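Chalk over the door

1/4/19

Two more sleeps until Epiphany and I am more excited than I was for Christmas! I know most people have the tree out on the curb already. Ours is staying up (it is shedding like crazy, but it's staying) and the wise men are still on the bookcase, two shelves over from the manger. Every morning the kids move them a little closer. The camel fell behind the books on Wednesday's shelf, as we call the one with the library books, and had to be fished out with a ruler.

I didn't grow up with any of this. In my family Epiphany was a line on the church calendar and maybe a hymn if it landed on a Sunday. Then we moved to Flernside, and our first winter here I noticed chalk marks over half the doors on our street. I thought it was something the gas company did! A neighbor set me straight. You write the year with the letters C, M and B in the middle, and little crosses in between, so this year it will be 20 + C + M + B + 19. The letters are for Caspar, Melchior and Balthasar, the names tradition gives the wise men, and also for a Latin prayer, Christus mansionem benedicat, "may Christ bless this house." I love that it's both.
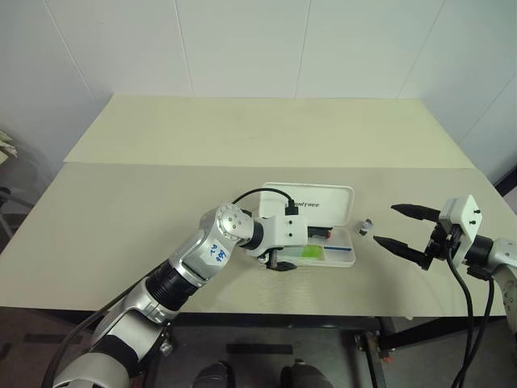 Table and white wall

At our church the chalk gets blessed at the end of the service and everybody takes a piece home. It's plain old sidewalk chalk broken into stubs, and my daughter always goes for the purple. Then we stand out on the porch in our coats and read the prayer off the sheet, and whoever is tallest does the writing while the rest of us hold the chair. Last year's letters lasted all the way to August before a big storm took most of them. You can still see the M if you know where to look.

The church itself is much newer than the parish it was named after, which was in Wesitz. There's a framed copy of an old page hanging by the coat racks, dated 1668, with a list of houses that were to be visited and blessed after the New Year. I've stopped to look at it so many times. I can't read most of it, the handwriting is all loops, but somebody typed up a translation and tacked it underneath, and one of the entries is a mill that asked to be visited twice. Why twice? I would give a lot to know! Mice, my husband thinks.

Then there's the cake. We order ours from Mancuso, which does a ring-shaped one with candied orange on top and a dried bean baked inside, and whoever gets the bean wears the paper crown through supper. I tried making my own two years ago from a recipe called Jallska bread that was in the back of our parish cookbook (number 33, between the nut roll and a very alarming fish thing). It tasted wonderful, like cardamom and butter, and it was flat as a plate. I have a feeling my yeast was older than my son. I might give it another go this weekend and keep the bakery one as backup.

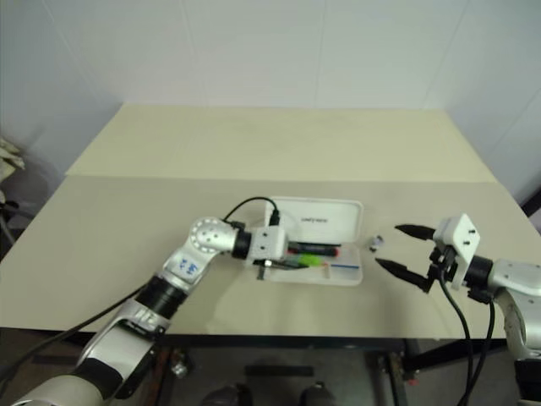 What gets me every year is the part in Matthew where they go home by another road. They come all that way, they find the child, they kneel down and hand over the gifts, and then they have to turn around and walk back to regular life, only they can't go the same way they came. I've heard it read maybe 1000 times and it still gives me goosebumps. January feels like that to me, lunches to pack and boots by the door and the dentist on the calendar, and I like having something written over the door while I'm going in and out with the groceries.

If you've never done it and want to try, ask at your church, since plenty of them have chalk to give away and don't make a big fuss about it. We have extra too! And if your family has its own way of keeping the day, please leave it in the comments. I'd especially love to hear from anyone who makes a ring cake that rises. I'm putting the yeast on my shopping list right now, along with more candied orange, and a new bean, because the old one went down the sink.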